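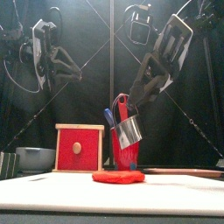

Steel cup over the red utensil holder, folded cloth in front.

Search this notebook
Search
Clear

21 November 2022 - kitchen corner, Umberg bench

Started sorting the small kitchen things today. White tabletop only, everything else stays on the shelf until December. On the go so far: the steel cup with the wire handle, the red holder, the blue-handled and red-handled utensils standing in it, the orange-red cloth, and the wooden box with the red front.

Notes on storage:
Holder goes 30 cm in from the front. At 9 cm it got knocked twice this morning.
Cloth folded into a lump and left at the front. Flat folding takes longer and it slides.
Wire handle on the cup should be up before the cup goes anywhere near the holder, otherwise it catches on the utensils.
Box stays left of the holder, knob facing out. Drawer still sticks - try candle wax.

Vindora crate is back from McKinnon, 75 pieces on the slip, not checked yet. Shelf 7 is free for it. Need a second cloth, same size.

Filed under: Bench notes, Kitchenware, Arum store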